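The Yellow Basket

Khadija Naciri got the keys to the apartment on a Wednesday in February, and by the weekend she had most of her clothes in it. The kitchen took longer. The last tenant had left the refrigerator and a white table and nothing else, and she kept putting off buying things because she did not know yet what she would need.

Her uncle called from Dallthorpe on Sunday morning.

"Are you eating?" he said.

"I'm eating."

"What do you have in the house?"

She looked. She had bread, a carton of milk and the bag of fruit he had sent home with her on the bus. The fruit was mostly gone. She told him about the bread and the milk.

"And the basket? Did you find the basket?"

She had not found it. Her aunt had packed the boxes, and her aunt packed by size, so that spoons were in with light bulbs and the good towel was around the iron. Khadija said she would look that afternoon.

It was in the third box, under a pair of winter boots. She remembered it from the kitchen at her grandmother's house, where it had sat by the window with lemons in it, or onions when there were no lemons. As a girl she used to push her fingers through the holes in the sides until somebody told her to stop. She rinsed it in the sink, dried it with the good towel and set it on the table.

Then she went down the hall to borrow a screwdriver.

Vusumuzi Gumede lived in 2C. He worked nights at the Rondadeck warehouse and was usually up by two. He had helped her carry the mattress in, and she had not thanked him properly, mainly because she had been out of breath.

"What's it for?" he asked.

"The refrigerator. The door drags."

"They all drag. Mine dragged for a year." He came back with two screwdrivers and his shoes on. "It's the hinge. I'll show you."

He opened the door and lifted it a little with his knee while she tightened the screw. It took several tries. Cold air came out over their hands. When they had it where he wanted it, he swung the door back and forth and listened.

"Better," he said. "You don't have anything in here."

"I have milk."

"Khumalo's is open until six on Sundays. The one on the corner, not the big one. She'll give you the soft tomatoes for nothing if you make sauce."

"I don't make sauce."

"Well," he said, and looked over at the table.

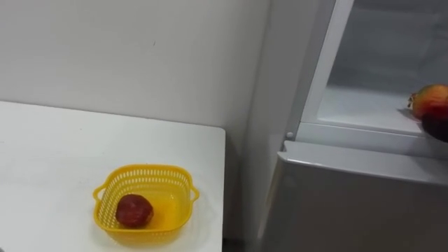
Does fruit keep better in the refrigerator or out on the table?

It depends on the fruit. Apples last much longer in the cold, while plums and peaches that are still hard should sit out until they soften and then go in.

That was how her aunt had written it, question and answer, on an index card taped inside the lid of the third box. There were more cards under it. One was about rice. One was about getting wax off a tablecloth. Khadija did not own a tablecloth. She read them all standing up, and Vusumuzi read the one about rice over her shoulder and said it was wrong, there was too much water in it.

"Don't tell her that," Khadija said.

"I don't know her."

"She might come in April."

He put the screwdrivers in his back pocket. She asked if he wanted some coffee, and then had to say that she did not have a pot. He said he had one, a Vakum, the kind with the glass top, and it made too much for one person anyway. He went to get it.

While he was gone she wrote a list on the back of an envelope. Eggs, oil, rice, salt, cups. She crossed out cups and then wrote it in again. The rent had left her with 167 dollars until the end of the month, and she put that number at the top and drew a line under it.

Her phone rang. It was her uncle.

"Did you find it?"

"I found it. It's on the table."

"What's in it?"

"Fruit," she said.

He was satisfied with that. He started to tell her about the neighbor's roof, and she held the phone against her shoulder and went to open the door for the coffee.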